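Aug 21, 2024
Castcombe bench, bread task, wrist camera only

Reran the Hetel policy on sliced white bread with the Grillance weights. The write-up from July claims success on 70 of 100 trials. I went back through the logs and I don't believe that number, or at least I don't believe it means what we've been saying it means.

The scorer marks a success when the finger gap stays above a threshold for a set number of control steps after the lift. With a stiff object, fine. With bread, the fingers can close on a fold of crust and read the same width as a proper hold. I pulled the trials scored as good and found 29 where I would not have given credit from the video. That's a lot to hang a result on.

Second gripe: training set is 1,013 demos, nearly all on the green plate with the tray in the same spot. Petrauskas baseline was run with the plate moved between trials. Ours wasn't. So the comparison in the table is not a comparison.

Also not convinced the wrist view helps as much as claimed. When a slice is up close it covers most of the plate, and the policy has to guess where the rim is. Want to see the ablation with the wrist stream blanked after lift before anyone repeats the claim.

To do:
- rescore by hand, two people, blind to checkpoint
- move plate and tray between trials, same as the baseline
- log finger current as well as width
- keep the wrist images at lift so the disputed trials can be argued over properly

Until the rescoring is done, please leave the July figure off the slides.
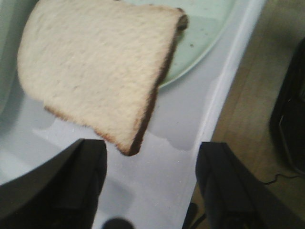
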